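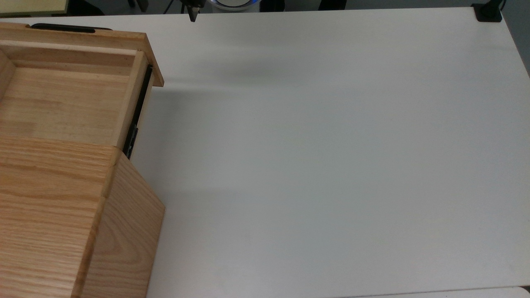 Jurkovthorpe Community Garden Association
Minutes of the Quarterly Members' Meeting
7 August 2022, Pemton Hall, small meeting room

Chair: Triin Luik
Minutes: Mitra Akbari
Apologies were received from the plot holders at 4, 9 and 16.

The chair opened the meeting at 10:05.

1. Minutes of the April meeting

The April minutes were read. One correction: under item 5, "north gate" should read "east gate." With that change the minutes were approved.

2. Matters arising

The lock on the east gate has been replaced. Members who still have the old key can throw it out. New keys are held by the chair and cost 7 dollars each, refunded when a plot is given up.

The letter to the town about the storm drain on Vahidi Lane was sent in May. There has been a reply saying it was received and nothing since. The chair will write again and attach the photos of the standing water from June.

The question of whether plot 11 is over its boundary was settled by measuring with both plot holders present. The fence stays where it is. The rhubarb stays where it is too, and both parties are satisfied with that.

3. Water

Most of the meeting was spent on this item.

The new meter has been in since late spring. The bill for the quarter came to 498 dollars, against 253 for the same quarter last year. Part of the increase is the dry weather and part is the rate change that took effect with the new meter. The chair had asked the water office whether the reading could be wrong. They sent someone out and the meter is reading correctly.

Several members said that hoses are being left running at the far end, mainly in the evening. Others said the standpipe by plot 18 drips all day no matter how hard it is closed, and that this should be dealt with before anyone is told off. It was agreed that the washer will be changed this week. If that does not stop the drip, the whole tap will be replaced.

A proposal to limit hose use to before 9 a.m. and after 6 p.m. was discussed. Members who work shifts said they could not keep to those hours. An amended version was put forward: hoses may be used at any time but must be held in the hand, and no sprinklers may be used until the end of September. Watering cans are not affected. The amended proposal was carried, with two against.

Rain barrels. Gidano Supply has quoted for 55-gallon barrels with a lid and a tap, delivered to the gate. The price per barrel drops if we order ten or more. Plot holders would pay for their own. A sign-up sheet will go on the notice board and stay up for three weeks. Anyone putting in a barrel must keep the lid on it -- there were mosquitoes in the open tubs behind the compost bays last summer and we do not want that again.

4. Waiting list

There are 22 names on the list. Two plots have come free since April, and both were offered in list order and taken. A member asked whether large plots could be split in half when they come up. The chair said this has been done before and worked well for plot 6, but not for plot 14, where the only path ran down one side and the two halves argued over it. It was agreed to look at each plot as it comes up and not make a rule.

Plot 20 has not been worked this year. The holder has been written to twice. Under the rules a third letter is required before the plot can be reassigned. Mitra Akbari will send it by certified mail.

5. Compost and wood chips

The left-hand bay is full and is closed to new material as of today. Please use the middle bay. The right-hand bay is ready and can be taken from, one wheelbarrow per plot to start with.

No tomato plants with blight are to go in any bay. Bag them and take them home with the trash. The same goes for bindweed roots.

A load of wood chips is expected from the tree crew working on Vahidi Lane. It will be dropped inside the east gate. The chips are for the main paths first. Whatever is left after that is open to everyone.

6. Tool shed

The roof felt has lifted on the windward side and there is damp along the back wall. The cost of felt and nails was approved. The work will be done on the first dry Saturday after Labor Day, and help is welcome from 8 a.m.

The second wheelbarrow has a flat tire. The long-handled loppers have been missing since mid-June -- if you have borrowed them, please put them back on their hook and no more will be said.

7. Harvest table

The harvest table will be held in the main hall at Pemton, as last year. Doors open for setup at 8:30. Entries should be on the tables by 10. There was a request to bring back the class for the longest runner bean, which was dropped for lack of entries. Agreed, provided at least five people enter.

Jams and pickles must be labeled with the contents and the date made. Baked goods need a list of ingredients.

8. Any other business

A member asked if bees could be kept on the site. The neighbors on the west side would have to be consulted first. Held over to the next meeting.

Dogs must be on a leash inside the fence. This is already in the rules.

The sign at the road end has faded. A price will be obtained for repainting it.

9. Next meeting

The next quarterly meeting will be in November, same room. The date will be posted on the notice board and sent to members by email.

The meeting closed at 11:40.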